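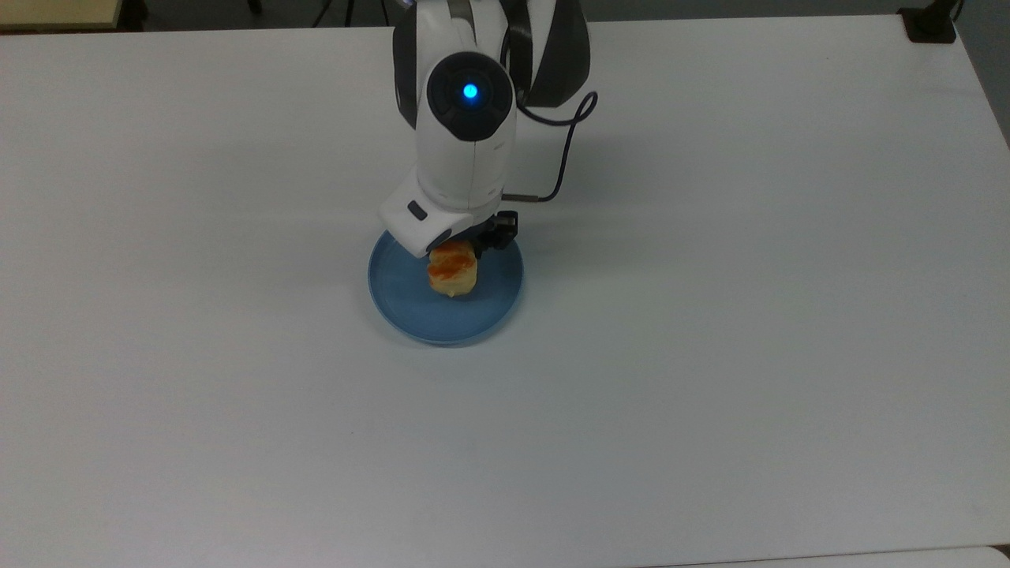

Resources > Guest Services Manual > Part 3: Pastry and Dessert Service > Section 13

Search this manual Enter keyword or section number Go

Section 13. Plating Single Glazed Pastries

13.1 Purpose

This section sets out the procedure for plating individual pieces of glazed pastry at the white service tables in the Ulelero dining rooms. It applies to cube-cut pastries with a fruit or caramel glaze, served one piece to a plate. Layered cakes, tarts, and any item served with sauce on the side are covered in Section 14.

Staff must complete the hand hygiene steps in Section 2 before beginning.

13.2 Items Required

One white service table, cleared and wiped
Round blue plates, Fallitz small size
Glazed pastry pieces, cut and set
Clean serving tongs or another approved serving tool
Lint-free cloths
Allergen cards for the day's pastry

NOTE: Blue plates are reserved for pastry. Do not use them for bread, cheese, or cut fruit. If the supply of blue plates runs short during service, request more from the dish room before substituting another color.

13.3 Preparing the Table

1. Remove all items from the tabletop, including table numbers and menus.

2. Wipe the top with a damp cloth, working from the far edge toward the near edge. Pay particular attention to the center, where glaze tends to collect.

3. Dry the top with a second cloth. A matte surface will hold a faint ring if a plate is set down while it is damp.

4. Check the top from a low angle for crumbs and sticky spots. Repeat step 2 if any are found.

CAUTION: Do not use abrasive pads or powdered cleaners on the white tabletops. Scratches in the matte finish cannot be polished out and will hold stains.

13.4 Preparing the Pastry

1. Take the tray from the Yokoyama pastry cabinet and set it on the side counter. Do not place trays on the service table.

2. Confirm that the glaze has set. Touch the side of one test piece with a gloved finger, near the top edge. The glaze should feel tacky and should not pull away in a string.

3. Set aside any piece that has split, leaned over, or lost its glaze on more than one side. These pieces may be used for staff meals.

NOTE: A small amount of glaze running down the front of the piece is acceptable and should be left in place. Wiping the side of a soft pastry tears the crumb and leaves a dull patch.

13.5 Plating

1. Place one blue plate on the table, away from the edge.

2. Grip the piece lightly near the top and lift it straight up from the tray. Soft pastry compresses easily. Use only enough pressure to keep the piece from slipping.

3. Lower the piece to the center of the plate. Keep it level until the base is fully in contact with the plate.

4. Release the grip slowly. If the glaze clings to the serving tool, hold the tool still for 2 seconds and then draw it away to the side. Pulling upward will lift the glaze off the top.

5. Turn the plate so that the best-glazed side faces the guest.

6. Remove any drops from the rim with a dry cloth. Do not wipe toward the pastry.

7. Place the allergen card to the left of the plate.

CAUTION: Change or wash the serving tool between pastries with different allergen cards. Wiping the tool with a cloth is not sufficient.

13.6 Holding and Removal

Plated pieces should be served promptly. Pieces left uncovered past the holding time posted on the cabinet door must be discarded and entered in the Jinar waste log. Do not return a plated piece to the tray.

After service, scrape the plates and soak them in warm water before racking. Dried glaze will not come off in a single wash cycle.

13.7 Common Problems

Piece tips over after release: the base was cut unevenly. Trim the base before plating the remaining pieces from that tray.

Marks on the sides of the piece: the grip was too firm or too low. Take hold closer to the top edge.

Glaze pools on the plate: the glaze had not set. Return the unplated pieces to the cabinet and repeat the test in 13.4.

Section revised Tuesday, March 3, 2026

Contact Guest Services | © 2026 Ulelero. All rights reserved. | Back to top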